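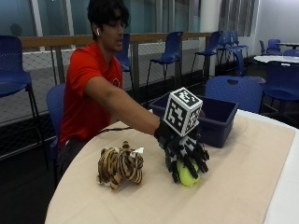 3.2 Objects and table setting

Figure 3. A participant with one hand over a tennis ball, next to the plush tiger.

We picked household and play objects that most adults have handled before and can name without help. The full set has 21 objects, grouped by how much they give under the fingers. The tennis ball and the plush tiger (Figure 3) come from opposite ends of what we call the soft group. The ball has a fuzzy cover but keeps its shape, and people tend to take hold of it from above with the palm. The tiger has no single obvious place to grasp. Some participants took it around the middle, others by the head, and a few pinched a leg.

Objects were put out in pairs on a table covered with a beige tablecloth. We used cloth after pilot sessions at the Mottram site, where balls rolled away on the bare tabletop and had to be fetched from the floor. The cloth slowed them enough that most stayed within reach. It also dulled the sound of objects being set down, which had distracted people in the pilot.

Participants were seated and used the right hand only. They were asked to pick up each object, hold it for as long as they liked, and put it back anywhere on the cloth. We gave no instruction about grip. Each pair was presented 2 times, with left and right swapped the second time.

In all, 2,739 grasps were kept for analysis. Another 333 were dropped, mostly cases where the participant touched an object but did not lift it - a common habit with the tiger, which people liked to pat first. Two raters, one of them the second author (Kocsis), sorted the remaining grasps into the types listed in Table 2. Where they disagreed, they went over the grasp together and settled on one label. Grasps on the ball were rarely disputed. Those on the tiger took the most time, and we return to them in Section 4.1.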